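Narklow Trip Planner User Guide
Section 4: Setting Up Your First Long Trip
Last updated 9/15/24

Welcome back! If you have worked through Section 3, you already have an account and a home airport saved, and now we get to the part most of us enjoy, which is putting a real trip on the calendar. Pour yourself something nice, because a long trip takes a while to enter the first time.

We'll use one trip all the way through this section: a slow journey in April, starting with a stay in the hill town of Julard and finishing with a week on the coast at Flimamach. Swap in your own places as you go.

4.1 Create the trip

1. On the home screen, choose New Trip.
2. Type a name for it. Anything up to 80 characters will do, and you can change it later as often as you like.
3. Enter your first and last travel days. If you haven't settled on them yet, tick Dates Open and carry on.
4. Choose Save.

Note: Place names may be typed with or without accents. If you are staying at the Çınar guesthouse in Julard, typing "Cinar" will find it just as well.

4.2 Add your stops

1. Open the trip and choose Add Stop.
2. Start typing the name of the town, then pick it from the list that drops down.
3. Enter how many nights you mean to stay.
4. Repeat for each stop, in any order you please. You can drag them into place afterward. 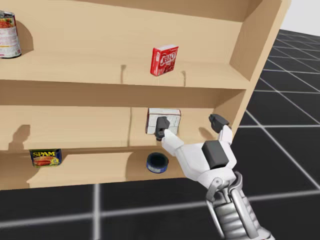 Fig. 4-1. Shelf unit with a can on the top shelf.

5. Check the map. A dotted line between two stops means you haven't told the planner how you are getting from one to the other (train, bus, ferry or your own two feet).

Caution: Deleting a stop also deletes every booking and note attached to it, and there is no way to bring them back. If you only want to see how the trip looks without that stop, choose Hide instead.

4.3 Set a budget

This is the step people like to skip, and we do understand! But even a loose figure helps, and the planner will quietly keep track of it while you think about nicer things.

1. Choose Budget from the trip menu.
2. Type your total. For our trip we entered 1,740.
3. Pick the currency you think in at home. Amounts in other currencies will be converted for you.
4. Under Set Aside, enter anything you'd like held back for surprises. We put in 255, having been caught out by a missed ferry once before.

Note: Paid bookings come off the total right away. Unpaid ones show in gray until you mark them paid.
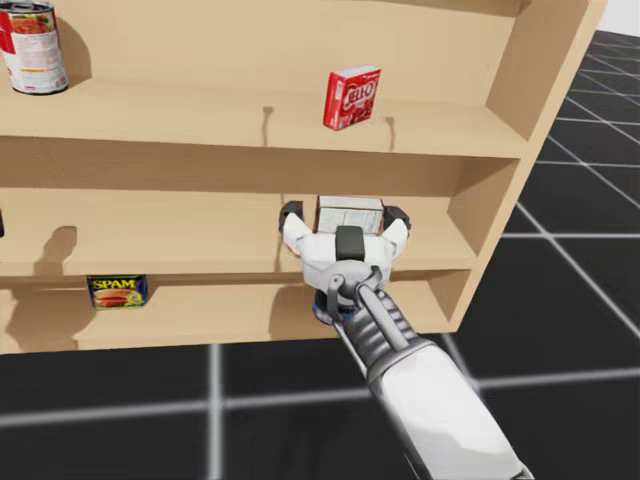 Fig. 4-2. Wooden shelves and soup can, seen at an angle.

4.4 Share with your travel companions

1. Choose Share, then enter each person's email address.
2. Decide whether they may edit the trip or only look at it. A free account allows 2 editors on each trip, and as many lookers-on as you have relatives.
3. Choose Send.

Caution: Anyone who can edit can also see your budget. If the trip is a present for somebody, give them viewing rights only, and leave Show Costs unticked.

To take the trip along without a phone signal, open it once at home and choose Keep Offline. Printing is covered in Section 5, along with the pocket-size itinerary.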